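I finished *The Clandulance Road* on Friday and I've already started it again! It's a short novel, 200 pages, by Vlachou, and it follows two sisters driving their father's piano to Welitz to sell it. They argue over the map, the money and a dead aunt, and I laughed out loud on the bus - twice.

What I love is how much she trusts you to keep up. Chapter 8 is one long phone call, and we only get one side of it. By page 140 I knew exactly what the other sister was going to say, and then she said something so much kinder.

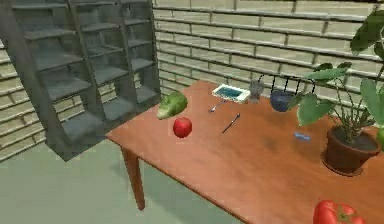
The ending took me a second read to get (the last 20 pages move fast), but now I wouldn't change a word. Tromine has her earlier stories in paperback too, so those are next on my list - if you've read them, tell me where to start!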